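Student Robotics Program Enters Second Year

The Panganiban Student Robotics Program began its second year in September with 25 students enrolled, drawn from the electrical and mechanical engineering tracks. Participants work in teams under the direction of program coordinator Renato Magbanua and meet every Saturday in the engineering building.

The fall project, titled Prindiria, concerns the handling of small parts by two robot arms working over a shared tabletop. Teams are asked to program one arm to pick up and hold a part while the second arm is brought in beside it – a task that requires careful timing and a clear plan for the movement of both grippers. 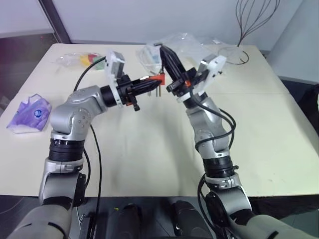

Each team will keep a written log of its trials and submit it with its final code. Logs from the first year recorded 4,000 attempted grasps, of which 3,705 were judged successful by the program's criteria. The remaining cases have been set as reading for this year's students.

Cosimo Testa of Prumard will serve as outside reviewer and will meet with each team before the final demonstration. Families and faculty are welcome to attend the demonstration, and details will appear in the next issue. Students wishing to join the spring group should contact the program office.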